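Print this page | E-mail to a friend
Search articles Go
Reading time: 2 minutes

THE JOY OF MAKING A MESS

Sabina Kanagaratnam has taught plaster carving at Storier, the craft rooms on Nulden Lane, for 15 years, and she still gets excited about the crumbs. "Look at the table first," she tells every Monday class. "That's where you see who's been enjoying themselves!"

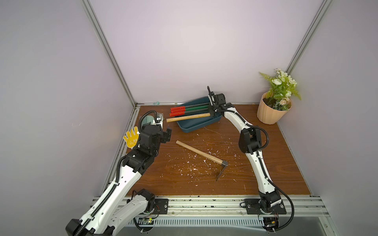 I went along expecting to chip a nose off something, and loved every minute. Beginners start with a block the size of a soap bar and the cheapest blade in the tin, and within about 2 minutes I'd stopped talking altogether (my family will confirm how rare this is). Plaster gives way so softly, a little scrape and then a shower of white.

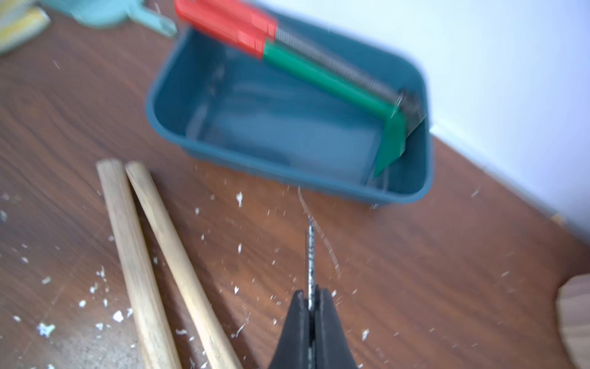 Sabina likes a dark wood table for the work, and a dry brush for clearing up, never a wet cloth. Wipe it and you get paste in the grain – I've now done this at home, and it took me all evening to pick out. My first finished piece is a sort of owl. It lives by the kettle.

Print | E-mail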